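Speaker notes - Sorting and packing on a green mat
Runness workshop, afternoon session, 40 minutes with questions

Opening (2 minutes)

Say hello, check the mic, ask the back row if they can hear. Handouts are on the side table. Tell people they can keep the pens.

I run the packing tables at Witier. We put together small household kits for mail order: containers, lids, clips, labels, the odd funnel. Before that I was at Kuo doing much the same work in a bigger building. The talk is about the table itself and what goes on top of it. I won't get into software or shipping rates. Hernen are covering those after the break.

Slide 1. The old tables

Bare steel, cold in the morning, and everything slid. Lids were the worst. You put a lid down, reached for the box, and the lid was against the back rail. Clear containers were hard to spot on a shiny top, especially under the strip lights by the door.

Ask the room: who works on bare metal now? Wait for hands. If there are a lot, stay on this slide a little longer.

Slide 2. What we tried

Brown paper on a roll first. Cheap, tore by lunch. Then a white rubber mat. Good grip, but it showed every mark, and white labels got lost on it. Then green. We tried one table in November and had the rest done before spring.

Green suited us for the clear and pale stuff. The rim of a container shows up, and a stray label shows up too. If you pack green goods, pick another color. Somebody always asks about gray - it's fine, a bit dull, harder on clear plastic.

Slide 3. Size and fixing

Our mats are cut a little short of the table edge, so a box can sit on the rim without catching. We tape the back edge only. Tape all the way around traps crumbs and water, and then the mat never gets lifted.

Roughly 375 kits go over each table in a week. At that rate a mat gets wiped at every break and taken up at the end of the shift. Warm water and dish soap. Let it hang before it goes back.

Slide 4. Where things go

Large containers to the left, small parts to the right, the open box in front of you. Left-handers flip it. Keep the middle clear. When the middle fills up, stop and put things back before starting the next kit.

Don't stack more than 6 containers. They look steady until someone leans on the table.

Lids go rim down. I used to say rim up and changed my mind - rim up collects dust, and labels fall into them.

Slide 5. Things that still go wrong

Clips get under the mat. Tape residue builds up along the back edge. Yellow goods under warm bulbs look much closer to green than you'd like, so check your lighting before you order a full set of mats.

If there's time, tell the story about the box of funnels. If not, skip to questions.

Questions

Likely ones: cost, supplier, thickness. Supplier list is on the back of the handout. For thickness, pass the sample pieces around and let people feel them. Get the samples back before the break.
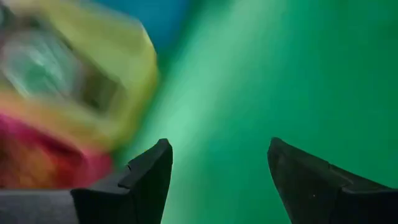
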